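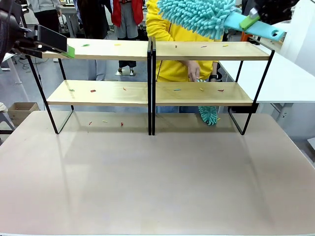 A track owner in Drenda once told the local paper that a race date was the easiest thing in the sport to sell and the hardest thing to keep. The remark came in October, after the circuit had lost its place on the regional motorcycle calendar, and it is a fair starting point for this chapter.

Chapter 4. Dates, Tracks and Sanctioning Fees

A race series does not usually own the tracks it runs on. It signs a contract with each one, and the contract sets out who pays for what. The track normally pays a sanctioning fee and keeps the gate money. The series brings the teams, the officials and the timing crew.

Take the Vaughan circuit. Its club meetings draw about 200 riders and very few paying spectators. When it hosted a round of the Nidetti Cup, it needed 50 corner workers, extra air fence and a second ambulance. Ticket sales came to 2000, and the weekend lost money.

Section 4.1 covers the parts of a hosting contract. Section 4.2 looks at cancellation clauses and the notice each side must give. Section 4.3 follows one full season at Cendance, a road course that moved from car racing to motorcycles and had to change its runoff areas at two turns first.

Key terms: sanctioning fee, gate, promoter, homologation, notice period

4.1 The Hosting Contract

Most contracts run for one to three seasons.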